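Tondeck's new house rules for two-arm booths went up in August, and I've been chewing on them ever since (yes, this is what I do with my evenings now). Ylva Dahlgren wrote most of the text, and it runs a lot shorter than the old one. I read it twice over lunch!

The part everybody here is talking about is the clutter rule. Until now you could clear the floor down to the one thing you were working on. From now on a few unrelated objects have to stay in the work area for every run, and they get swapped after 100 runs. Shoes, cards, whatever you've got. Ylva told me the old runs looked great on paper and then fell apart on a messy table, and I believe her.

There's also a speed cap whenever both arms reach toward the middle, plus a cable check before each shift. Loops are fine, snags are not. Dursun wanted the check every 2 hours and lost that argument.

My one gripe is the logging. Every dropped object gets a line of its own, and our crew at Zaludus filled 464 lines before the first month was out. Nuvasis keeps a simple tally instead and I'm a little jealous. Tondeck says it will look at the logs again once a site passes 1,000 runs, so we'll keep typing until then.
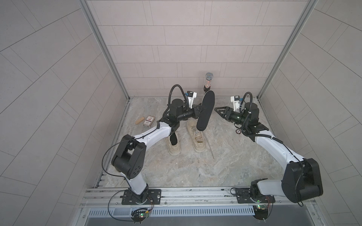
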